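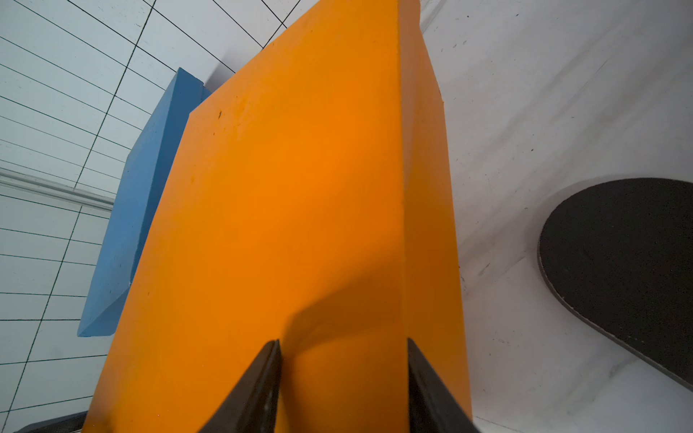 Teaching by demonstration
From the Bolis handbook of shop robotics, an open encyclopedia

Teaching by demonstration (you'll also see "learning from demonstration," "imitation learning," or just "showing it") is a way of getting a robot to do a job by doing the job with it a bunch of times and letting software work out the pattern. I wrote most of this entry, and I've spent an awful lot of evenings with my hands on robot arms, so forgive me if it wanders a little!

Background

The old way to program an arm is to save a list of positions and have it visit them in order. That's still great for a welding line, where every part shows up in the same spot. It falls apart when things move. Slide a toy block over by the width of a thumb and the arm will happily close its fingers on air. With demonstrations you let the block land somewhere new each time, record what a person does about it, and train a program (usually called a policy) to go from what the cameras see to what the arm should do next.

Guiding by hand

The oldest trick is to grab the arm and push it through the motion yourself. People call this kinesthetic teaching, which is a big word for something a six-year-old would try first. The motors are set to hold up the arm's own weight and otherwise give way, and the joint readings get saved as you go.

I love it for simple reaching. You feel it right away when a joint is near its limit, or when the fingers are pressing down too hard. The trouble is that your own arms end up in the camera view, and the robot won't have your arms around when it works alone. Two-armed jobs are miserable this way, too. I tried it once with a Dredon pair and had to stop and shake out my wrists after every single run.

Remote control

With remote control (teleoperation, if you're writing a paper) the person stays out of the workspace and drives from somewhere else. The common setups:

Leader and follower. You move a small arm, and a bigger or matching one copies it. My favorite by a mile.
Handheld controllers, the kind sold for virtual reality. Quick to learn, though your hand drifts when you get tired.
A 3D mouse or joystick. Cheap and slow, and the grasps come out jerky.

Most of these give you little or no sense of touch. You end up judging contact by eye, and that takes practice. New drivers tend to hover over a block forever, then squeeze way too hard.

Where the cameras go

A camera near the wrist earns its keep in the last little bit of a reach, when the arm itself may be blocking the view from overhead. It travels with the fingers, so it keeps them lined up against whatever they're closing on. It also gets very little of the wider workspace once you're close, so I like to pair it with a fixed camera farther back.

How many demonstrations?

Everybody asks! It depends on the job. On the Vandport block project we trained a plain pick-and-place on five drivers' work and ended up with more than 2,000 recordings, and I'd guess we could have gotten by with fewer if they'd been more varied. Our early sets had the blocks in nearly the same places over and over (my fault, I was in a hurry). The policy looked wonderful until we turned a block sideways.

Variety in people helps in one way and hurts in another. Two drivers may come at the same block from opposite sides, and a simple policy can average them and go straight down the middle, which neither driver would ever do. The Matsuda notes, which I lean on a lot, suggest agreeing on an approach beforehand. I only half agree, and I still argue with myself over it.

Mistakes and recoveries

A fumbled grasp isn't automatically trash. If the driver backs off, lines up again, and gets it, I keep the recording. A policy trained only on perfect runs has never been shown how to get out of trouble, and small errors pile up fast. Runs that end in a real mess I label as failures and store separately.

See also: Behavior cloning; Gripper calibration; Leader arms; Wrist cameras

Entry last revised June 2018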